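Hilo de cosas que voy aprendiendo mientras vacío el cuarto antes de la mudanza.

Empecé por el armario en febrero, 40 minutos cada noche después de cenar. Con eso avanza bastante.

Las cajas las pedí a Flurnov. Las grandes para ropa y zapatos, las pequeñas para libros. Una grande llena de libros no la levanta nadie.

Dewanti Gunawan me pasó su sistema: escribir en el lateral, con letras grandes, y no en la tapa. Apiladas se siguen leyendo.

Lo que no tiene sitio claro va encima de la cama - así hay que decidir antes de dormir.

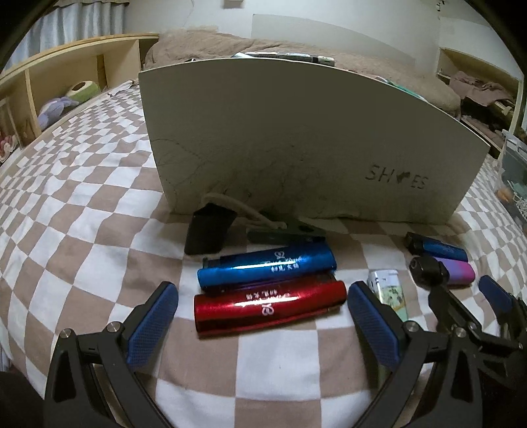 Los cilindros metálicos, el rojo y el azul, van juntos en una bolsa con cierre. Lo suelto pequeño es lo que más tarda.

Mañana a las nueve sigo con el escritorio. Si alguien tiene papel de embalar de sobra, que me escriba.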